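Reading Lives: Biography and Minority Peoples
Handout 5: Birthplace, Kin and Record
Reading time: 5 min

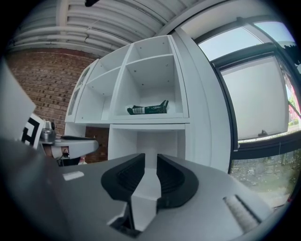
Fig. 1. White shelving unit with cubbies of varying sizes.

1. Purpose of the session

This session considers how a life story is built when the written record is thin. The case is Idun Hovland, a schoolteacher and collector of songs, born in the fishing settlement of Kerivero and active for most of her life in the port of Trestport. Students should have read the first two chapters of the course reader before class.

2. Outline of the life

Hovland was the youngest child of a net maker. Her mother's family belonged to the upland community, whose language was not permitted in the schools of the district. She learned it at home and was taught to write it by an uncle, using a spelling he had devised himself. At the age of 19 she left for Trestport to train as a teacher.

Her first post was in the harbor school. She began to write down the songs of her pupils' grandparents, at first in the margins of attendance books. The collection reached 852 songs, of which fewer than half have been printed. She was dismissed when an inspector found the notebooks, and she spent 10 years keeping accounts for the Fostik shipping office before she was allowed to teach again.

3. Sources

The attendance books survive and are the strongest evidence for her early method. The letters to her uncle survive on one side only – his replies were burned, according to the family. The inspector's report is short and hostile, but it gives the only firm account of what the notebooks contained at the time of her dismissal.

Oral testimony was gathered late in her life by Tsung-han Wei. It is rich on childhood and nearly silent on the shipping office. Students should not assume that silence means the period was unimportant. Some of the longest songs appear to have been copied out during those years, judging by the office paper on which they are written.

4. Points for discussion

Hovland described herself as a teacher and never as an activist. Later admirers have used the second word freely. Consider what evidence would justify it, and whether a biographer is bound by the subject's own terms.

Consider also the place of kinship. The uncle's spelling was used by one branch of the family and rejected by another, and the printed editions follow a third system.

5. Written work

A short essay on one source is due on 23rd April. Essays should be submitted to Hedvika Tichý at the department office.

Comments

Noemí Alvarado: Is the inspector's report in the reader? I can only find the letters.

Heriberto Serrano: It is in the appendix, after the map of Kerivero.

Noemí Alvarado: Found it, thank you. The second page is very faint in my copy.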